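Section 4. Teaching Your First Task by Hand

This is the fun part! By now your Nollus arm is bolted down, the Cilov controller is talking to your computer, and you've run the joint check in Section 3. From here on you'll be showing the arm what to do, either by moving it yourself (hand guiding) or by driving it with the remote handle. Both methods save the same kind of recording, so you can mix them in one task.

If the joint check gave you a yellow light on any joint, go back and clear it first. Recordings made with a yellow joint will play back crooked.

4.1 Before you start

Pick a short task with one object and one clear finish. Lifting a pot lid and setting it down, or moving a bell pepper onto a plate, are both great first tasks. Save pouring and stacking for later, when you have a feel for how the arm likes to move.

CAUTION: Keep the stop button where your free hand can reach it. Releasing the remote handle pauses the arm but does not cut power to it.

CAUTION: Use empty cookware and cold burners. Real or toy, a stove is a practice surface in this section and nothing more.

4.2 Recording with the remote handle

1. Turn on the controller and wait for the steady blue light.
2. Open the Teach screen and choose New Task. Give it a name you'll recognize next week ("lid to counter" beats "test7").
3. Set the speed limit to 200 for your first session. The factory setting is 900, and it feels very fast when you're new to it.
4. Hold the handle in a relaxed grip, roughly matching the angle of the gripper, and squeeze the side switch. The arm now follows your hand.
5. Practice a few moves in open air above the counter. Don't record yet.
6. Bring the gripper back to its start position, press Record, and do the task at an easy, even pace.
7. Press Record again to stop. The clip appears at the bottom of the Teach screen.
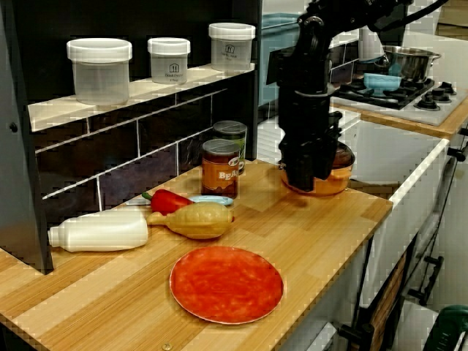

Approach height is the setting that makes the biggest difference to a clean grasp, and it's worth playing with before you record a whole batch. Start high, line up over the object, then come down in one smooth motion. With the gripper lowered over a pot, like the orange-and-brown one at the end of the counter, the wrist hides nearly all of the lid from a high side view, so do your lining up while you can still see what you're reaching for. If you lose sight of it, squeeze Back on the handle to retrace the last bit of the move, then try again from a little higher up. A second view from low down at counter level helps a lot too, and the Teach screen can show both side by side.

NOTE: Other things on the counter are welcome. A task learned with cans and a plate nearby usually holds up much better than one learned on a bare surface. Shift them a little between recordings, and leave enough space for the wrist, which is wider than the gripper fingers.

4.3 Recording by hand guiding

1. Select Hand Guide on the Teach screen. The joints will loosen one at a time, starting at the base.
2. Take hold of the arm just above the wrist with one hand. Keep the other hand clear of the fingers.
3. Press Record and walk the arm through the task.
4. Tap the wrist button to close the gripper, and tap again to open it.

Hand guiding is wonderful for tight spots such as shelves. Watch the cables as you turn the wrist, and unwind it if they start to pull.

4.4 Keeping and deleting clips

Play back each clip right after you record it. Keep the ones with a small wobble or a slow start; they're fine. Delete any clip where the arm bumped the counter or you had to reach in and help.

The controller holds 2,000 clips per task. When it fills up, move older clips to your computer with the Mogensen transfer tool (see Section 7).

NOTE: Clips recorded on software older than May 2018 need to be converted before playback. Choose Convert Old Clips from the File menu.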